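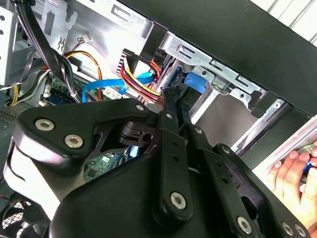

Trosier T2 gripper for bench and strip-down work

The T2 is a two-finger gripper with a wrist camera, sold for small repair and recycling shops. It fits most light arms with a standard flange and comes in matt black.

What it can do now

The narrow tip is meant for reaching between cables inside a desktop computer case. With the current software it will find and unplug the common power and data connectors, lift out loose cards and place parts in trays. It can also pick up screws that have already been undone.

What it can't do yet

Flat data cables are still hard for it. They fold out of the way when touched, and the camera loses the plug behind them. Drive latches vary a good deal between makers, and we suggest a person works those by hand. It won't undo screws, and we don't recommend it for putting machines back together.

We are often asked about household jobs. The T2 will pick up cutlery and socks one at a time, but slowly - we don't sell it for that.

In use

Laimutė Koppel runs the strip-down bench at Edow in Cerkthorpe. Her team put 263 old desktops through in June with one arm and one operator. "It does the dull plugs and I do the awkward ones," she says. "I wouldn't leave it alone with a case, but my hands are less sore."

Details

Weight: 660 g
Lead length: 200 cm
Fixings: hex socket screws
Camera: fitted at the wrist
Arm: not included

Spares

Tips and pivot pins are stocked by Kovács and can be changed on the bench with a hex key. Check the arm screws after the first day's work and weekly after that.

Delivery takes 14 working days. Returns are accepted if the tip has not been filed or bent.

Page updated 27 Jul 2018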